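A Morning With the Cabinet Task at Dovham

The doors at Dovham opened at 9:30 on a Sunday in August, and by ten the line for the simulation room ran past the coat racks. Most visitors had come for the hardware hall downstairs, where the lab keeps its four working arms. The simulation room has two wall screens, a row of workstations and a loud air conditioner. It is also where the lab spends most of its hours.

Yulan Kang runs the manipulation group. Her talk, given 6 times over the day, concerned a single problem: getting an arm to open a cabinet it has not opened before. Opening a cabinet is contact work. The fingers have to find a handle, close on it with enough force to hold, and then move along a path set by the drawer slide or the hinge. If the arm pulls a few degrees off that path, the forces climb quickly and the controller either stops or drags the furniture across the table.

"People watch a robot stack blocks and assume a drawer is easier," Kang told the second group of the morning. "A block goes where you put it. A drawer has its own opinion about direction."

The group trains its controllers in a simulator called Trendeo, written in-house and now in its third major version. Lingyun Qin, who maintains the contact solver, put one of the standard test setups on the left screen and left it there while she took questions.

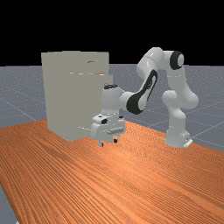 A simulated arm with its gripper open beside a cabinet in one of the tabletop test setups.

The setup is spare by design. Shadows and wood grain cost little to render, but every additional object with a collision shape adds to the solver's work, and the group wants as many copies running at once as the machines will take. On the day of the visit Qin had 576 environments running in parallel on one server. Each used the same arm, with the cabinet's position, joint friction and handle dimensions drawn at random within fixed limits. An attempt lasts at most 26 seconds of simulated time, after which the environment resets.

The reward is plain. The policy gets a small amount for bringing the fingers closer to the handle, more for a stable grasp, and the largest share for joint travel. Force above a set limit is penalized. Qin said the penalty took longer to tune than everything else combined. Set too low, the policy learned to yank. Set too high, it learned to hover near the handle and collect the approach reward until the clock ran out. A visitor asked how long it had hovered. "Two weeks, if you count the time before I looked at the logs," Qin said.

Downstairs, Wálter Montoya was responsible for the part that does not run in parallel. Policies that pass in Trendeo are moved to a real arm through an interface layer named Mosow, which filters commands and enforces speed and torque limits. Montoya's demonstration used a secondhand filing unit with a stiff lower drawer. The first attempt at 11:15 slipped off the handle. The second opened the drawer most of the way, paused, and finished the pull after a small correction at the wrist.

Montoya did not restart the slipped trial or talk over it. He pulled up the force plot and showed where the grip had been closing late - a timing error that the simulator does not reproduce well, in his view, because its fingers respond faster than real ones do. Qin disputes this. She thinks the delay sits in Mosow. The two have a shared list of tests meant to settle the matter, and visitors who stayed past noon heard a fair amount of it.

Among them was Mhairi Yule, an engineer at Long, a kitchen fittings supplier. She wanted to know whether the method could handle soft-close runners, where resistance changes near the end of travel. Kang said the current joint model uses constant friction and would get that wrong. Yule offered to send samples, and Qin wrote down the part numbers on the back of a program sheet.

The last session ended at 4 p.m. The training run upstairs had been going since Friday evening and was left on overnight.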